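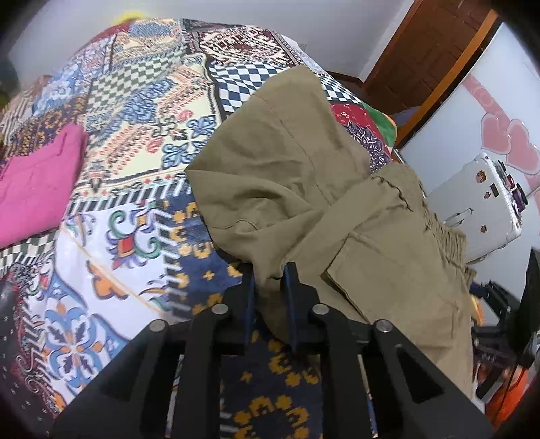 Zerkton learns to fold trousers from hand-held grippers

December 27, 2020

I've been folding trousers for a living this year, more or less, and I finally have a result I'm happy to share! Our group at Vusley has been working on Zerkton, a way of teaching a robot arm to handle clothes by showing it how people do it. You hold a gripper in your hand, you pinch the cloth, you fold, and the recording goes straight into training. No robot needed until the very end.

We collected 1,820 folds in all, on beds in ordinary homes, over whatever bedding happened to be on them. Busy prints were a worry of mine (khaki on patchwork has a lot of edges that aren't the garment's), but the model trained on them did better than the one we trained on plain sheets. On 50 test folds with clothes it had never met, it finished 41 — the plain-sheet version managed 29.

Elastic waistbands are still a pain. They spring back, the ruffles hide the corner you want, and most of the failed folds went wrong right there. Harpreet Sawatzky, who wrote the grasping part, reckons we need a lot more examples of that first pinch, so we're now recording another 1,000 with nothing but stretchy waists.

The write-up and 134 of the recordings are on the Vusley project page. Shirts are next, and I'm already dreading the collars.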